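Getting clean folding clips with the Zureck hand gripper

I've had the Zureck kit for most of August now and I love it! The setup guide is thin, though, so this is the routine Adaeze Yusuf and I settled on for soft stuff like sweaters and towels.

Before you start

Charge the grip to full. Open the Rinia app, pair it, and wait for the steady light. Then squeeze the trigger all the way and let go, 7 times in a row, so the app learns your full range. If the opening reads under 40 on the slider, do it again.

Recording a clip

1. Lay the cloth on a surface of a different color. Dark red on light blue works great.
2. Start with the fingers wide open and hold still until you hear the beep.
3. Come in low, with both pads pointing at the edge you want to pick up.
4. Close slowly – slower than feels natural – and lift straight up.
5. Open again and back off before you stop the clip.

Keep each clip under 30 seconds. Long ones still upload fine, but trimming them is a pain.

About blur

Fast swings smear the background, and the app will sometimes flag those clips. Don't delete them right away! Ebere Danladi kept all of hers from a set of 384 and most passed on the second check. If you get a lot of flags, turn on another lamp and bring your elbow in closer to your body.

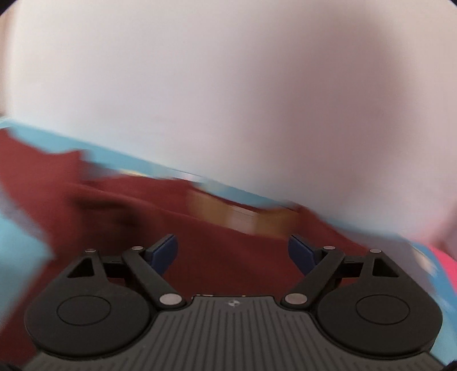
Once the clips are synced, tap Review and sort by length. I start with the shortest ones, then rename the batch before closing the app.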